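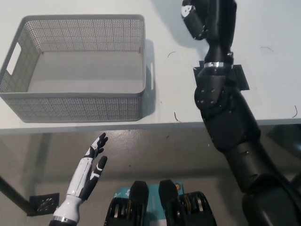 Gray mesh basket on the white table, Pamham site, January.

Progress report, Plaro household sorting project
Period: to end of January
For: Bouchard small grants desk

Short one this time, sorry, we are mid-move and the full tables will follow with the spring report. Main points first.

Baskets. Ordered and delivered. 40 in total, all the perforated plastic kind with a slot handle at each short end. Picked these over the fabric bins we priced in the application. Fabric was cheaper but the test ones sagged when half full and you couldn't wipe them down. The plastic ones have a rolled rim, easier on the hands when you carry a full one down the hall. Floor of the basket is solid so small stuff (clothespins, batteries, pens) stays in.

Supplier is Kadero. First delivery came short, second one put it right. No extra charge to the grant. Invoice is in the shared folder under supplies, not under furniture, we moved it.

Tables. White tops as agreed. Good choice in the end, people see what is on them and what is left over at the end of a session. They do show every mark. We have added wiping down to the closing list.

Sessions at Pamham. Running mornings and one late slot that starts at 4 pm. Format has settled: one basket per category, empty it on the table, sort, put back only what belongs, label. The label step is the slow part. We tried printed labels and handwritten ones and are staying with handwritten for now, the printed ones peeled off the mesh. Tie-on tags work better than anything sticky, they go through the holes. Should have thought of that in the fall.

Households reached so far: 327. Target for the full year is in the agreement and we are on track for it, slightly ahead if the late slot keeps filling up. Of the follow-up calls made in January, 48 got an answer. Most still using the baskets. The usual complaint is size, too wide for a closet shelf. A few people use them for the pantry instead, which was not in the plan but we are counting it.

What is behind. The handout. It was due this month and the text is done but the layout is not. Two versions exist and they dont agree on the order of steps (label first or sort first). We will go with sort first. Expect it at your end in February.

Also behind, storage at Pamham. The shelving we were promised by the building has not been put up, so the spare baskets are stacked in the corridor. They nest well enough but it is not a long term answer. If the shelves are not in by the next report we will ask to move a little money from printing to cover our own. Please treat this as advance notice, not a request yet.

Spending. Supplies line almost used up, as planned, because the baskets were bought in one go. Travel well under. Printing untouched. No change to the total.

Changes to the plan. Two small ones:
- dropped the lids. They cost nearly as much as the baskets and at the trial sessions they ended up on the floor.
- the 2 smaller rooms are now used for drop-in only, all the booked sessions are in the big room wiht the tables.

Next period. Finish handout. Second round of follow-up calls. Try one session on kitchen drawers, same baskets, see if the method carries over. Get an answer on the shelves.

Questions for you: is it ok to give away baskets to households that come back for a second session, or do they have to be on loan? The agreement says "provided" and we have read that both ways. Would help to know before the next sessions get booked.

Receipts and sign-in sheets available whenever you want them.

Plaro project office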